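How Print Stays on a T-Shirt
Written by Anisa Rondonuwu for Colari Young Readers

A printed T-shirt has two main parts: the cloth and the ink. A white short-sleeved shirt with a big cartoon-style print in blue and yellow is a common sort.

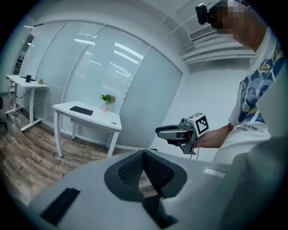

What the cloth is made of
Most T-shirts are made of cotton. Cotton comes from the fluffy part of a plant. The fluff is spun into thread, and the thread is knitted into cloth. Knitted cloth is made of rows of tiny loops. When you pull it, the loops change shape and the cloth stretches.

How the ink goes on
One way to print a shirt is called screen printing. A screen is a fine mesh held tight in a frame. Parts of the mesh are blocked. Ink is pushed through the open parts with a rubber blade called a squeegee.

Each colour usually needs its own screen. A print with 2 colours needs 2 screens, and a print with 6 colours needs 6. The screens must line up exactly. If one is out of place, the colours overlap or leave gaps.

White parts of a picture on a white shirt often need no ink at all. The printer leaves the cloth bare.

Why the ink does not wash off
Many shirt inks have to be heated after printing. This is called curing. Plastisol, a common shirt ink, contains tiny bits of plastic. Heat makes them join into one bendy layer that grips the threads. Ink that has not been heated enough may crack or peel in the wash.

Why old prints crack
The cloth stretches more easily than the ink. After many washes, small cracks can form where the shirt bends most. Very hot dryers make this worse. Turning the shirt inside out before washing cuts down the rubbing.

Words to know
Mesh: a net with very small holes.
Squeegee: a rubber blade used to push ink.
Curing: setting ink with heat.

Try it
Look at a printed shirt through a magnifying glass. Find the edge of one colour and check whether you can see the loops of the cloth through the ink.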